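The case for dull examples

People who collect demonstrations for learning systems like to talk about hours. At Bonama we talked about hours too, until October, when we sorted through 285 recordings of the same tidying job and found that most of them showed the easy part. The hand comes in, the item is picked up, the item is put down. Very few showed a person getting it slightly wrong and putting it right.

I think those corrections are worth more than another week of clean runs. A policy trained only on smooth work has no idea what to do when a bottle tips or a book leans the wrong way. We had 46 recordings with a proper recovery in them, and two of our people wanted to delete them as mistakes.
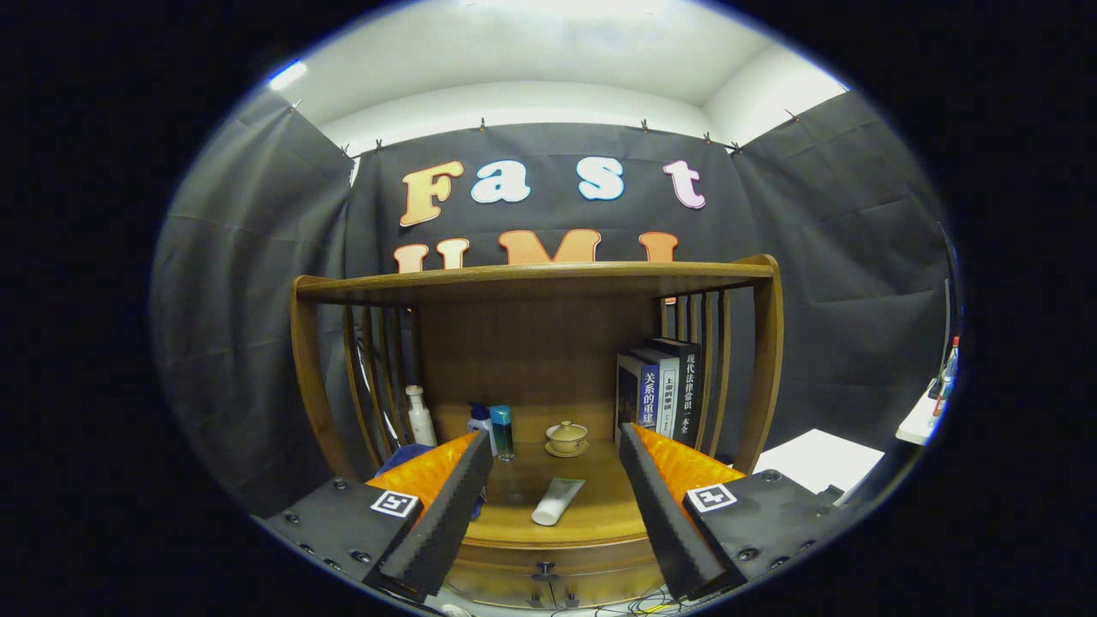 The other thing I would argue for is ordinary clutter. A shelf with books, bottles and a teacup on it asks for several kinds of grip within a small space, and the sides get in the way of the hand. Coloured blocks on a bare table ask for one. The blocks are quicker to reset — I understand the appeal — but the system ends up good at blocks.

Slower collecting costs money, and Prundunero, our small budget line for it, is already stretched. I would still take 48 careful recordings with the stumbles left in over a full disk of tidy ones. Keep the bad grasps, label them plainly, and let whoever trains the model decide what to leave out.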